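Wutness Cell Safety Review – Minutes
September session, meeting room 2, start 9:30 a.m.

Present: cell operations, controls, safety, purchasing, one guest from Zomton (by phone, left before item 4)

1. Minutes of the last meeting
Accepted with one correction. The old minutes say the stop fault on the mug cell was "resolved." Safety asked for that to be changed to "not seen again in the following week." Operations objected. The change was made.

2. The stop fault
Operations gave the history again for the guest. During run 145 the right arm kept moving after the left arm had gone into a protective stop. The two are supposed to stop together. The right arm finished its move toward the back of the table and then held there. No one was hurt and no mug was broken, which operations mentioned twice. Safety said that a mug surviving tells us very little about a hand.

Zomton's position is that the stop signal was sent and received, and that the delay sits in our own Kartha sequencing software. Controls does not accept this. The Kartha log shows the stop request going out to both arms in the same cycle. The Zomton log was not supplied. It was also not supplied last time.

The guest suggested electrical noise on the signal wiring. Controls asked what measurement this was based on. There was none yet.

3. Current state of the cell
The cell is back on the mug task at reduced speed, with both arms working over the same tray and the row of coasters behind it. Safety's concern is the shared space above the tray, where one gripper can be over the back edge while the other is coming in from the left. Operations said the software keeps them apart. Safety pointed out that this is the same software Zomton is blaming.
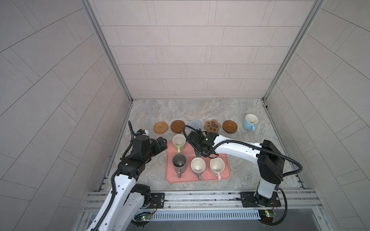 4. The proposed fix
Zomton has offered a firmware update, said to bring the stop delay between arms down to 7 milliseconds. Purchasing was in favor because it costs nothing. Controls was less keen. The release note is one paragraph long, doesn't mention our fault, and gives no test method for the figure.

Operations reported 222 cycles since the fault with no repeat. Safety asked how many of those included a protective stop. The answer was 2. Safety asked that the larger number not be used in the report to management until there is a smaller one next to it – operations agreed, not happily.

There was a long discussion about whether to fit a hardwired link between the two stop circuits and take the software out of the question. Rultness quoted for this in the spring and the quote has lapsed. Controls thinks it should have been in the design from the start. Purchasing would like to see the firmware tried first. Safety said trying it is fine as long as nobody calls it a fix beforehand.

The wiring at the arm bases came up again. The boards sit low at the front, one on each side, with thin wires running from them. Controls wants the connectors pulled, checked and reseated before any update goes in, so that we don't change two things at once and learn nothing from either. 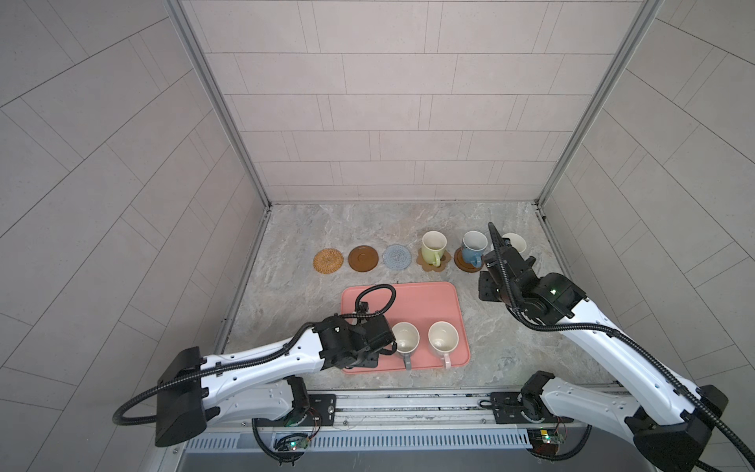

Minutes taken by the recording secretary
Wutness Cell Safety Review

5. Decisions
The cell stays at reduced speed. No reaching over the front rail with the arms powered, including to straighten a mug or move a coaster. Operations said this slows resets. Noted.

The firmware update is on hold until Zomton sends its log from run 145. If the log shows what they say it shows, controls will withdraw its objection.

6. Actions
Controls: check connectors on both sides and write down what is found, including if it is nothing.
Operations: run deliberate stop tests with the arms in different positions over the tray, and record both stop times for each.
Purchasing: ask Rultness for a new quote on the hardwired link.
Safety: rewrite the fault report without the word "isolated."

7. Other business
The fault report form still has no box for "cause unknown." This was raised at the last meeting too. Carried over.

Closed 10:50 a.m. Next meeting when the Zomton log arrives, or in October if it doesn't.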